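Director's Diary
2023-12-09

The Wemau Regional Library closed its doors to the public at noon today for the annual stocktake of the local history collection. Staff from the Plenby branch attended to assist, and the reading room was given over to sorting for the remainder of the afternoon.

The collection now stands at 2,000 catalogued items, of which 800 are maps and survey plans. The plans remain the principal concern. Many were folded for decades before they came into our care, and the Luvalitz parish series requires flattening before it can be handled by readers. I have authorised the purchase of additional archival folders and asked that the series be withdrawn from the open catalogue until April.

The Postma bequest was also considered. It comprises 8 boxes of correspondence and farm ledgers, and its terms require that the material be kept together under the family name. I am satisfied that this can be honoured within the existing shelving programme. Listing will commence in the new year.
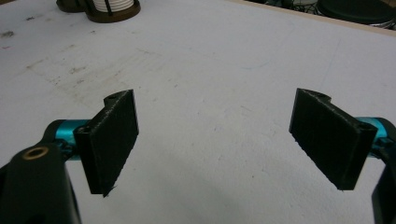 Opening hours for the holiday period were settled before staff departed. The reading room will be closed for 2 weeks, and requests for copies received during that time will be held in order of arrival. A notice is to be placed at the front entrance and at the Plenby branch. The draft budget for conservation supplies is still outstanding and will be taken up on Monday.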